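Against the Good Plates

My mother-in-law owned a set of dinner plates she used twice. The first time was a christening. The second was the lunch after her own husband's funeral, when my wife's aunt got them out of the cabinet without asking and my mother-in-law was too upset to stop her. One of them got chipped that afternoon. She mentioned the chip for the next nineteen years, often in the middle of conversations about other things.

We have the plates now. They live in a box in our hall closet, wrapped in pages of a newspaper that has since gone out of business, and every time I reach past them for the vacuum cleaner I think that somebody ought to write something against the whole idea of saving things for best. I waited for a better writer to come along. I was saving the subject, you might say.

So, my position. The good plates should be used on an ordinary night, with leftovers on them. The good towels should be used to dry wet people. The candle that cost more than a pair of shoes should be lit, and if it turns out to smell like a dentist's office, better to learn it now than to have your children learn it at the estate sale.

I came to this view late and not very nobly. I was raised in a house with a front room. If you grew up without one, I should explain that it was a room we heated for guests and then sat next door to, in our coats. There was a sofa in there the color of weak tea. I sat on it perhaps a dozen times before I left home, and I remember each of them as a kind of court appearance. When my parents finally sold the place, the men who came for the furniture said the sofa was in wonderful condition, and my father was proud of that. They gave him 50 dollars for it. He had paid a good deal more in 1974 for the right to stay off it.

People get defensive about this, I've noticed. I brought it up at dinner with our friends Gregor Crichton and Elspeth Moncrieff, who have been together since college and argue the way other couples play cards. Gregor keeps a bottle of whiskey that he was given in 2000, for the millennium, which he didn't open then because there was so much else to drink. He has since not opened it for two weddings, a retirement and the birth of a grandchild. Elspeth says he is waiting for an occasion he won't be able to attend. Gregor says that having it is the pleasure. He likes to walk past the shelf and know it's there.

I took that seriously for about as long as it took to clear the table. There is something in it. A thing you haven't used up is still full of everything it might be, and once it's opened it is only whiskey. I've felt the same about notebooks. I have a leather one from a trip to Moffat that is too handsome for anything I've ever thought. I write my actual thoughts on the backs of envelopes from the electric company, who must by now be the biggest patron of my work.

But look at what this does to a person over time. You end up living among your second-best belongings. The cup you drink from each morning is the ugly one, on the grounds that it doesn't matter if it breaks, and so it never breaks. Ugly cups are immortal. I have one from a tire dealer that has outlived two cars and the dealer.
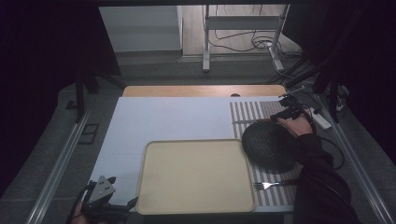

The thrift argument is the strongest one on the other side, and I want to be fair to it, having been brought up by its champions. Good things cost money. My grandmother's generation had few of them and couldn't run out for more, and if you had one decent tablecloth it made perfect sense to keep the gravy away from it. I'd never make fun of that. What I object to is the habit outlasting the shortage. My parents had inherited the caution without the reason for it, the way some families pass down a recipe that calls for cutting the end off the ham. By the time it reached me I was protecting a bath mat.

And the thrift argument falls apart when you add up what the protecting costs. We own a set of everyday flatware and a set of good flatware, so we own two sets of flatware. We have placemats to save the table and a drawer of plain ones to save the nice placemats. A woman I used to work with, Jessie Farquharson, bought a plastic cover for her new couch, then disliked looking at the plastic and bought a throw to go on top of it. She told me she was thinking about getting a washable cover for the throw. Somewhere under there was a couch. I believe it was green.

Shops have worked all this out, of course. There's a home store near us called Skotard where you can buy a cabinet with a light in it, so that the dishes you aren't using can be seen not being used. The lit one costs 200 dollars more than the dark one. I stood in front of it for a while. The display plates inside were glued down, and I thought that at least somebody in the business was telling the truth.

Ankit Shakya, who lives across the street from us and has three boys under ten, tells me I'm describing a problem for people whose dishes survive. In his house there is no good set. There was one, for part of a spring. He says that what they eat off now is whatever's clean, and that his wedding china went out into the yard, plate by plate, as home base. I asked if it bothered him. He said it had bothered him a great deal at first base.

I admire that, and I also know I couldn't do it. That's the embarrassing part of holding an opinion like mine. I can go on about it at any length you like, and then I'll watch a guest pick up the thin-stemmed glass by its rim and my whole neck goes stiff. Last winter my wife decided to call my bluff. She got the box down from the closet, took off the dead newspaper, and served meatloaf on her mother's plates. She gave me the one with the chip. I ate as if the table were wired to something. I set my knife down between bites like a man laying a baby in a crib. Afterward I washed all of them by hand, dried them by hand, and was looking around for the newspaper when she took the dish towel away from me and put them in the kitchen cupboard, on the low shelf, where the tire dealer's cup could see them.

They stayed there for two weeks. Then we had people over, and I moved them back to the closet so they'd be out of the way. I moved the good plates out of the way because company was coming. I've gone over that decision more than once and I can't find a place in it where a sane person was in charge.

An old teacher of mine, Tadhg Horgan, had a rule about this that I thought was foolish when I was seventeen. He wore his best jacket on the first day of the school year and every day after it until it gave out, and then he bought another. He said it saved him having to decide what sort of day it was going to be. It was a beautiful jacket in September and a crime by June. There was chalk in it that no cleaner could reach. But I can still picture it exactly, down to the elbow, and I couldn't tell you one thing about the clothes of any other teacher I had, some of whom were no doubt keeping very nice jackets at home.

I don't think every object has to be run into the ground. Keep the christening gown out of the rain. If you own a violin that's worth more than the house, please ignore me and follow the advice of whoever sold it to you. My quarrel is with the middle range, the soap shaped like a shell, the guest towels that no guest has ever dared to touch, the jar of fancy jam that was a present and has gone dark at the back of the cupboard because toast on its own didn't seem like enough of an event. We had a jar like that. I found it last month, and it had expired under a different governor.

As for the plates, I got them out again this morning. They're on the low shelf. I've told my wife they're staying there, and she asked if I'd like her to put that in writing, and I said yes, and she wrote it on the back of an envelope.

Gregor called while I was finishing this. They've had some good news about Elspeth's sister, and they're coming by on the weekend to celebrate. I asked if he'd be bringing the whiskey. He said he'd thought about it, but he was going to pick up something at the store.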